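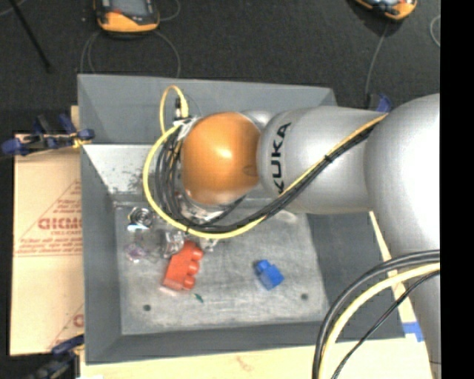 Toy bricks and other small parts on a metal plate at the Mosine sorting room.

The parts exchange in Mosine will add a second sorting day starting in April, after donations of building bricks and small hardware outgrew the shelves it rents behind the Helleck building.

The exchange takes in loose toy bricks, springs, clear plastic pieces and other odds and ends, sorts them in shallow trays and passes them on to schools and after-school clubs. Until now the sorting has been done on Saturday mornings only.

"People clear out a closet and bring us one bag, and everything is in that bag," said Edileuza Barros, who runs the exchange. "The bricks are easy. The small stuff takes the time."

The exchange received 1448 bags and boxes last year, according to its annual report. Most held bricks of mixed sizes. Broken pieces and fragments are set aside and do not go out to schools.

Under the new schedule, sorting will also take place on a weekday afternoon, from 2 p.m. until the building closes. The day has not been set. Barros said it depends on when the loading door is free, as the door is shared with a furniture store.

The town of Villanueva, which sends its own donations to Mosine, has agreed to pay $600 toward new trays and labels. The trays now in use have sloped sides, and Barros said she plans to order the same type again — small pieces are easier to scoop out of them than out of a square box.

Alcides Paiva, who teaches third grade at Trisemstead School, picked up two crates of bricks last month for a unit on measuring. He said his students had asked for more of the small ones.

"They run out of those first," Paiva said. "The big ones we have plenty of."

Donations can be left at the side entrance during opening hours. Bricks should be clean and dry, and metal parts should be bagged separately. The exchange does not accept batteries, electric motors or anything with glass in it.

Schools that want to be added to the pickup list can sign up at the front desk.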